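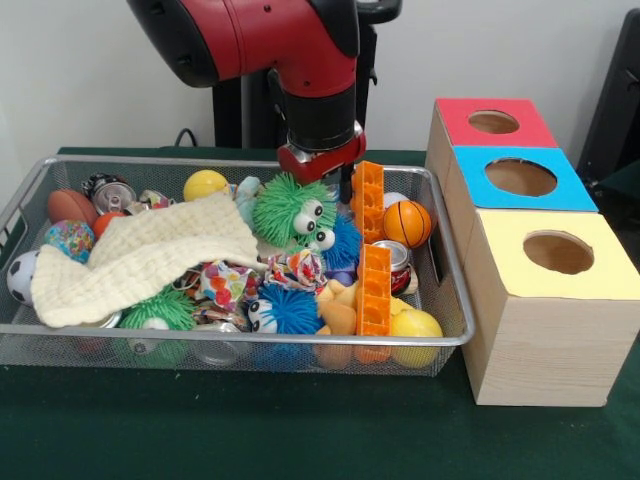

A wire-mesh basket of toys on a green cloth

Fesgate Toy Library: frequently asked questions

Joining

Who can join?
Any family or carer with a child under eight who lives in Fesgate or one of the villages on the Haslinger bus route. Grandparents who look after children regularly can join in their own name. Childminders and playgroups need a group membership, which is covered further down.

How much does it cost?
Family membership is £18 a year. If you receive Universal Credit or another means-tested benefit, it is £2. We ask to see a letter or a screen showing your name when you join, and we don't keep a copy.

Do I have to pay for each toy?
No. Borrowing is included in your membership. Ride-on toys and the soft play set carry a deposit, which you get back on return.

What do I need to bring to sign up?
Something with your address on it, such as a council tax bill or bank statement, and a phone number we can reach you on. Children don't need to be with you.

Can I join online?
You can fill in the form online, but your membership starts on your first visit, once we have seen proof of address.

When does my membership run out?
Twelve months from the day you join. We send a reminder by email. If you let it lapse you can still return toys, but you can't take new ones until you renew.

Borrowing

How many toys can I take?
Up to four items per family at one time. A boxed set counts as one item, whatever is in it. So does a mixed basket.

How long can I keep them?
Three weeks. You can renew once, either in person or by replying to the reminder email, unless another family has asked for the item. Party equipment is lent for four nights only and can't be renewed.

What is a mixed basket?
A selection of smaller toys lent together. They are meant for families who want a change of toys at home without choosing each one. You are welcome to look through a basket before you borrow it and ask us to swap something. Please bring everything back together.

Can I reserve something?
Yes. Search for the item in the catalogue and press Reserve, or ask at the desk. When it comes in we will email you and hold it for one week. After that it goes to the next family on the list.

Why does the catalogue say "resting"?
The item is being cleaned, mended or checked. You can still reserve it. Most items are back on the shelf within a fortnight, although anything waiting for a spare part can take a lot longer.

Do you lend outdoor toys?
Yes, from April to the end of September. This covers slides, sand tables, balance bikes and the small trampoline. In winter they are in storage and can't be borrowed.

Can you deliver?
Not at present. If you can't carry an item home, somebody else can collect it for you as long as they have your membership number. The drive beside the hall may be used for loading, but please don't park there.

Late, lost and broken

What happens if I am late?
We charge 36p for each item for each week it is late. The charge stops at £2 per item. If you are ill or something has gone wrong at home, ring or email us and we will extend the loan without a charge.

A piece has gone missing. What should I do?
Tell us when you return the rest. Pieces often turn up after a few weeks, and we keep a list of what is outstanding so they can be put back where they belong. There is no charge for a single small piece. If the item can't be used without it, we may ask you to pay towards a replacement.

What if something breaks?
Stop using it and bring it back with all the bits. We don't charge for ordinary wear. Please don't glue or tape anything yourself, even if it looks like an easy job. We have to be able to see where it has broken to decide if it can be mended safely.

I have found damage on a toy I have just borrowed.
Let us know within two days if you can. A phone message is fine. We will make a note on the record so that you are not asked about it later.

Cleaning and safety

Do I have to clean toys before I return them?
Yes, please. Wipe hard plastic and painted wood with warm soapy water and let it dry before you pack it. Fabric items should be shaken out but not machine washed, as some of the fillings clump. Don't put anything through the dishwasher.

Do you clean them as well?
Every item is wiped down and checked before it goes out again. Dressing-up clothes are washed at 40 degrees after each loan. If your child has had a sickness bug or chickenpox, mention it when you return the toys and we will set them aside for longer.

Are the toys suitable for babies?
Some are. Each label shows a starting age. A mixed basket takes the age of the oldest-rated item in it, so ask for one made up for under-threes if you have a baby or toddler at home. Older brothers and sisters may have toys on loan with small parts, and it is up to the adult at home to keep these apart.

Are batteries included?
We fit batteries in toys that need them, and the covers must stay screwed shut. If a toy stops working, bring it in and we will change them. We don't lend anything that uses loose button cells.

Groups and childminders

What does group membership include?
It costs £70 a year and lets you borrow up to ten items for six weeks at a time. Registered childminders working alone may choose either a family or a group membership.

Can we book the soft play set for an event?
Group members can book it up to three months ahead. It needs a large car or a small van, and two adults to lift the longer pieces.

Donations

Do you accept second-hand toys?
Yes, if they are complete, clean and carry a UKCA or CE mark. We are always short of wooden train track, jigsaws with fewer than 30 pieces, and dolls' clothes. Bring donations during opening hours and don't leave them outside the door.

What can't you take?
Soft toys, car seats, cot mattresses, helmets, anything inflatable, and electrical toys that plug into the mains. We also have more plastic kitchens than we have room for.

What happens to toys you no longer need?
They go into the sale at the summer fair. Anything left after that is passed on to the Drultovis Road charity shop.

Opening times and contact

When are you open?
Term-time sessions run from 9.30am to 12 noon and the current days are listed on the home page. We close for the whole of August. Loans made in the last July session are due back at the first session in September, with no late charge for the gap.

Where are you?
In the back room of Skovel Hall. Use the side entrance, which has a ramp. Buggies can be left in the corridor. There is a toilet with a changing table next to the kitchen.

Can my child play while I choose?
Yes. There is a mat and a shelf of toys that stay in the room. Children must be with an adult at all times.

Who do I contact about a problem with my account?
Nisha Mittal looks after memberships. Use the contact form and choose Membership from the list, or leave a note for her at the desk. Please include your membership number.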